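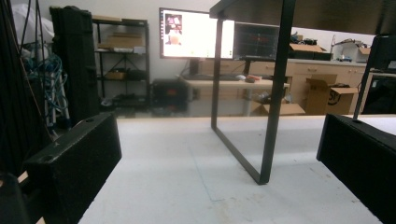 *The white table, with the black metal leg*

The ferry to Ellerero left at 6 in the morning, and my mother had packed bread for two days, although the crossing took only four hours. She did not trust the sea, and she trusted the café on the boat even less.

We were going to sell my grandfather's house. It stood at the top of the village, behind the old Plater warehouse, and it had been empty since February. A man from Bassi had written to us with an offer. The offer was low, but the letter was very polite, and my mother had read it to me three times over the telephone.

"He writes 'with respect for your loss'," she said. "It is a good sentence."

"It is still a low price," I said.

On the boat she took out the letter again and put it on her knees. There were 300 steps from the harbour to the house, she told me, and my grandfather had climbed them every day until he was old. I knew this. When I was small I had climbed them behind him, and I had always lost the number somewhere near the bakery.

The key did not want to turn. My mother pushed the door with her shoulder and it opened so suddenly that she almost fell inside. The rooms smelled of dust and oranges. On the kitchen wall hung the calendar from the Erkar oil mill, and in the drawer under it we found 28 letters, tied with a green string. All of them were from my mother.

She sat down on the floor, in her good coat.

"I thought he threw them away," she said. "He never answered."
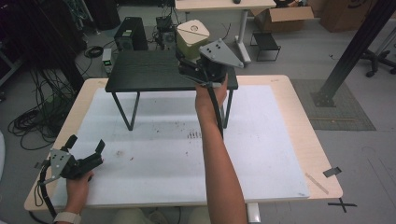
*Two tables, one of light wood and one small and black*

I did not know what to say, so I cut the bread. We ate it beside the window. Down in the harbour the ferry was turning round, very slowly, and some children were running along the wall to follow it.

My mother opened the first letter and read a little, then she laughed. She had asked him for money to buy a bicycle. In the margin, with a pencil, my grandfather had written a sum, and under the sum the word "yes".

"But the bicycle came," she said. "It came in the spring. I believed it was from my aunt."

There was a mark in pencil on every letter. We read until the light was almost gone – first she aloud, then I when her voice became tired.

The man from Bassi telephoned at seven. He said he could go up by 2,000, but this was the last word, and he was sorry to disturb us in the evening. My mother held the receiver with both hands and looked at the calendar.

"We have not finished reading," she told him, and asked him to call again in the summer.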